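Our project on soft furnishings in rented rooms started in October, when we began visiting student houses in Unthorpe and asking people how they keep a small room feeling cozy. We were so pleased with how many let us in!

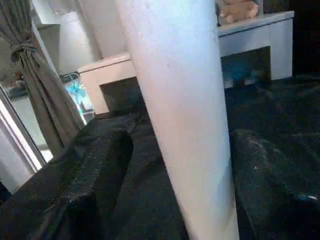 Figure 3. Long curtain with a knotted tieback, behind folds of dark fabric.

Curtains tied back with a knot came up a lot in our talks (much more than we had expected), and of the 300 survey forms we sent around Amwood, most came back with a kind note about fabric.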